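# Fruit basket

A **fruit basket** is an open container used to hold fresh fruit in the home, usually on a kitchen table, worktop or sideboard. It differs from a fruit bowl in having gaps in its sides and base, which let air pass between the pieces. The word is also used for a packed gift of fruit, which is treated separately.

## Construction

Early household baskets were woven from willow, rush or split cane. Wire came into general use later and was sold plain, enamelled or coated in plastic. In the coiled type, a continuous length of wire is wound in a spiral until it forms a rounded bowl. Coated wire is made in many colours – orange, white and green among them – and is easily wiped clean.

Baskets are sold by diameter. The catalogue of the housewares firm Sirgate lists a coiled model, the Batano, at 33 cm across, with 2 smaller sizes for berries and nuts.

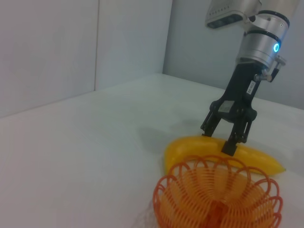 Bananas are often kept apart from other fruit. They give off ethylene, a gas that speeds the ripening of apples, pears and avocados stored beside them, and their skins mark where they press against a hard edge. Some households lay them next to the basket or hang them from a hook, and add them only when the rest of the fruit needs to ripen.

## Use and care

Heavier fruit is placed at the bottom and soft fruit on top. Citrus keeps well in an open basket at room temperature, while grapes and cut fruit are better kept in the refrigerator. A basket should stand out of direct sun. Damaged coating should be checked from time to time, as bare steel wire may rust and stain the table beneath.

## Collections

The Kiraver Museum of Domestic Life holds 944 baskets of all kinds, catalogued by Tuva Sundqvist. Coiled wire examples are kept in the Mancuso Room – open to visitors from May – together with 3 winding frames from a former workshop.

## See also

- Basket weaving
- Food storage
- Wirework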